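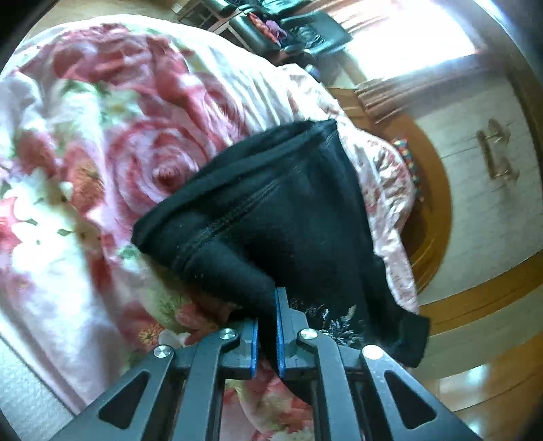 A black knit laid out on a floral bedspread.

She gave up the shop on Haltden in August and hasn't missed it, she says. Well, the window. She misses the window.

For nine years she did alterations there, hems mostly, zippers, a lot of bridesmaids. Now she works out of the back bedroom, and the customers come up the stairs with their bags. We talked while she unpicked a cuff. She never once looked at the clock, I did.

Why leave? "Rent. You want a longer answer? Rent and the heating." The last bill was $220 and that was with her coat on all day.

She learned from an aunt in Kurtuluş, in Istanbul, who made coats and would not let her touch the good scissors. "Two summers I picked pins off the floor. Then one day she gives me a sleeve. No explanation, just the sleeve." She still sets sleeves the same way, by hand first, then the machine.

The machine is a Cotero, secondhand, heavy as a stove. It needs oil more than it used to. She had a newer one, a Vireveck, and sold it. "Too many stitches. I use three."

On knits she has opinions. Stretch fabric comes in more than anything else now, and people bring it after they've already had a go at it themselves. "They pull it. You can't pull it! Let it lie there overnight, then cut." She charges $9 for a plain hem and knows its too low. Her oldest customer is 74 and pays in cash and plum jam.

Does she worry about people just buying new? Some. A top costs less than the hem does, she's had people laugh at the price and walk out. Others come back with the same skirt for the third time. "Those ones I like."

She figures she had almost 3000 tickets in the drawer when she closed up, little stubs with a number and a first name. Kept them all. Not sure why. There were two coats nobody ever picked up, and she's kept thsoe too, they hang behind the door.

Next is a class, maybe, four people at the kitchen table, buttons and hems only. She hasn't put up a sign yet. "After the holidays. Everybody wants their pants done before the holidays."

October 2019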